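Part-Time Furniture Repair Assistant, Barnville

Gallora Secondhand is looking for a repair assistant to work 20 hours a week at our Barnville store. The job starts in July and pays every two weeks. Hours are mornings, 8 a.m. to noon, with one later shift when deliveries come in.

You will check donated chairs, tables and small cabinets, tighten or replace hardware, sand and touch up finishes, and decide what can go out on the floor. You will also write price tags and keep the parts shelves in order. 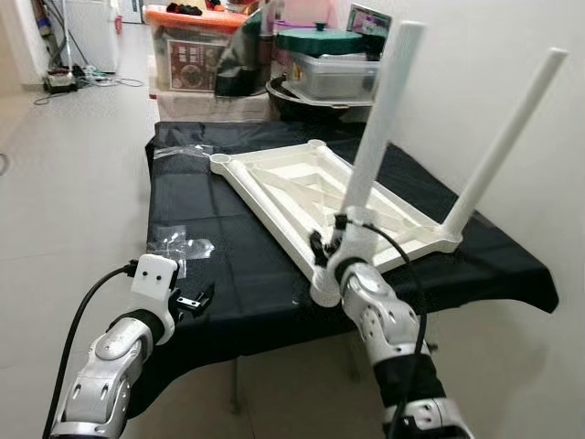

We would like someone who has used hand tools before, paid or unpaid. You need to be able to lift 50 pounds with a partner and stand for most of a shift. Training on the sander and the glue clamps takes 12 hours and is paid. A driver's license is helpful but not required. Our van runs are handled by the Salledik warehouse.

Staff get a discount on everything in the store and free bus passes. Gloves, aprons and safety glasses are provided.

To apply, bring or mail a short letter and the names of two references to Irén Kerekes, Gallora Secondhand, 2510 Dumitrescu Street, Barnville. No résumé needed. Tell us which mornings you can't work. Interviews take place at the store.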